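Section 5. Storing Toy Vehicles in Open Boxes

Reading time: 5 minutes
Last updated: 2024-10-26

This section covers the storage of small plastic vehicles in the Olosia open box. For shelf assembly, see Section 2. For labels, see Section 6.

5.1 Before you start

Clear a flat surface large enough for the box and the vehicle side by side. A wooden table is suitable. Wipe the surface and let it dry.

CAUTION: The box walls are thin. Do not lift the box by one rim when it is loaded. Support it from underneath with both hands.

5.2 Preparing the vehicle

1. Remove loose accessories and place them in a small bag.
2. If the vehicle takes batteries, remove them and close the battery cover.
3. Brush dust out of grilles, vent slots and ribbed parts with a dry, soft brush. Do not use solvent on silver-colored parts.
4. Check that brackets and end caps at the front are seated. Press them in by hand if they are not.

NOTE: A winch with a cord must be fully wound before storage. Tape the free end down with paper tape.

5.3 Placing the vehicle

1. Set the box on the table with the open side up.
2. Hold the vehicle by the body. Do not hold it by the grille.
3. Lower it with the wheels down and the front end facing one of the rims. 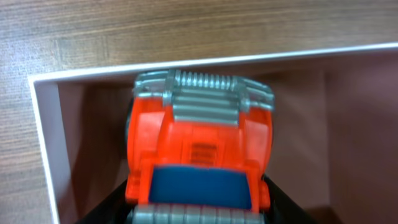

4. Leave a gap between the vehicle and the side walls. Raised side blocks can mark the inner surface if they are pushed against it.
5. Place the accessory bag behind the vehicle or in a second box.

Store one vehicle per box. If two must share a box, put a folded cloth between them.

5.4 Stacking and location

Open boxes are not to be stacked directly on each other. Use the Flurkosa divider tray between layers, up to a maximum of 5 boxes high.

Keep boxes out of direct sunlight. Bright plastic, red and orange in particular, can fade on a window shelf. Tinted box interiors are also affected.

CAUTION: Do not store boxes above a heater or on a shelf that a small child can climb to reach.

5.5 Inspection

Check stored vehicles every 12 months. June is recommended for collections kept under the Trotthorpe list, as the inventory sheets are issued then. Record any cracked or missing part on the sheet under the vehicle's item number, for example 1,062.

Section text: Melquiades Jaramillo

Contact: Olosia Storage, Barajas office | Copyright Olosia | Back to top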